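Malou Grímsdóttir nos recibe un miércoles a las cuatro de la tarde, cuando el comedor de Evness está tranquilo y huele a caldo. Insiste en que probemos el bizcocho de cardamomo antes de sacar la libreta, y claro, una no sabe decir que no.

«Yo vine para un verano y me quedé», cuenta mientras sirve el café. La casa la abrió con Cornel Costache, que sigue al frente de los fogones, en un antiguo almacén de sal de la calle del puerto. Tenían dos mesas prestadas y una carta de cuatro platos. «Cornel quería poner doce, imagínate, con aquella cocinita. Discutimos una semana entera y luego hicimos sopa».

La sopa de pescado ahumado no ha salido nunca de la carta. En noviembre la acompañan con pan de centeno — lo amasa Iwona Wasilewska, que llega a las cinco de la mañana — y con una mantequilla que traen de Larkach. 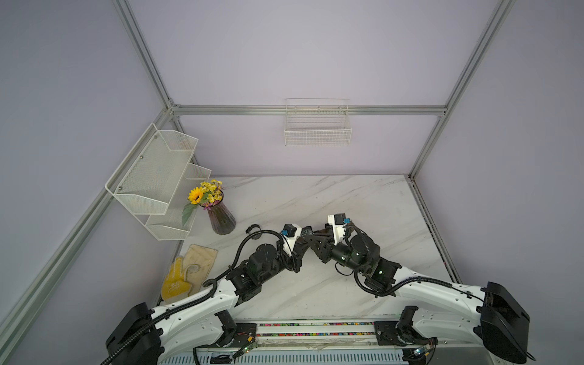 «Y el vino, pues lo mismo, poquito y de gente que conocemos», sigue Malou. «Me preguntan si vamos a abrir otro local y les digo que no, que bastante tengo con acordarme de quién toma el café sin azúcar».

Para el invierno prepara cenas los viernes, con una sola mesa larga y menú cerrado. Conviene llamar antes. Al despedirnos nos envuelve otro trozo de bizcocho, para el camino.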